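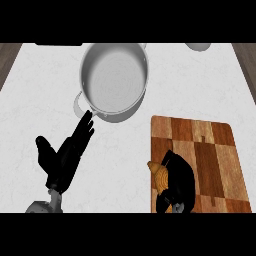

4. What the kitchen staff made of it

4.1 Setting and how I came to be there

Zeststead runs a bakery and hot-lunch counter out of one long kitchen, and when I started my fieldwork there in August the place had 24 people on the rota, most of them part time. I had worked in a kitchen like it in my twenties (badly, I was the one who burned the onions), so I knew the vocabulary, and that got me through the first week. The company had signed up for a trial of Mushi, a two-armed counter robot made by Viketura, and the deal was that the staff would help shape its jobs in the simulator before any hardware went near the real counter. I was allowed to sit in on all of it, take notes and ask annoying questions.

What I want to do in this section is talk about the months before the robot. Most of the papers I read while planning this study begin on the day the machine is switched on. By then, at Zeststead at least, a lot had already changed! People had argued over who owned which task, a few had quietly picked up new skills, and one long-running fight about the opening shift had been reopened from scratch.

4.2 The review sessions

The sessions took place in the break room at 2:30, after the lunch rush, with a laptop hooked up to the TV. Shih-chieh Ng, who had run the morning bake for longer than the current owners had owned the place, sat closest to the screen and held the remote. Over the trial the group went through 266 short simulated runs. Some were over in less time than it took to find a chair. Staff could stop a run at any point and say what bothered them, and I coded these stops afterward, 673 of them, using the scheme in Section 3.

I had expected the comments to be about speed. A fair number were, but the biggest group by far was about order and habit: which hand goes first, what stays on the counter, where you put a thing down when you need your fingers back. Figure 3 comes from a run that set off one of the longest talks we had.

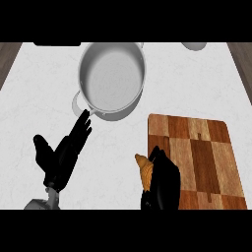 Figure 3. Simulated counter task used in the review sessions. The left hand is open near the pot handle; the right hand holds a croissant at the edge of the cutting board.

Shih-chieh stopped it there and said, "You don't go for a pot with bread in your other hand." Two of the lunch crew disagreed right away. They do it all the time, they said, you'd never get through a Saturday otherwise. What followed was half an hour on pots, handles, pastry and what counts as a full hand. A pot that size is a two-handled lift in this kitchen as soon as there is soup in it, and everyone agreed on that much. But sliding an empty one out of your way is a different matter, and it became clear that the bakers and the lunch crew had been trained differently and had been irritating each other over it for years. I loved this session. My notes from it are close to unreadable.

4.3 Putting a trade into words

The point I take from that afternoon is that the simulator made people say their work out loud. Several staff told me they had never been asked to. One of the counter workers said she had always thought of her job as "just moving stuff," and by the third week she was drawing maps of the counter with arrows on them and correcting Viketura's task sheets in green pen. She later asked for her corrections to be counted as paid hours, and got them, though only after the shift lead took it up with the office twice.

There is a less cheerful side. Once a habit has been written down, it can be handed to someone else – or to a machine – and the staff saw this faster than I did. Shih-chieh put it to me while we were wiping trays: "They're asking me how I do it so they don't have to ask me later." He kept coming to the sessions all the same. When I asked him why, he said that if the thing was going to be at his counter he wanted it to have decent manners.

Management's line was that no hours would be cut during the trial, and none were. What happened after the trial was left open, and that openness did a lot of work in people's heads. In my interviews the worry was seldom "I will be replaced." It was usually smaller and closer to hand. Would the robot take the calm jobs, the plating and the clearing, and leave people with the hot, heavy, rushed ones all day? The calm jobs are where you get your breath back, and they are also where new hires learn the room.

4.4 Comparison with Dorkum

At Dorkum, the second site, the same software was used but the runs were reviewed by two managers alone. They logged their sessions neatly and finished early. When I interviewed the floor staff there, most knew a robot was planned and very few could tell me what it would do. I don't want to push the comparison too far, the kitchens differ in size and in how long people tend to stay, and I spent a good deal less time at Dorkum. Still, the question about the calm jobs never showed up in their review log, and at Zeststead it had come up by the second session. I return to it in Section 5, where I look at how the task list was redrawn before the hardware arrived.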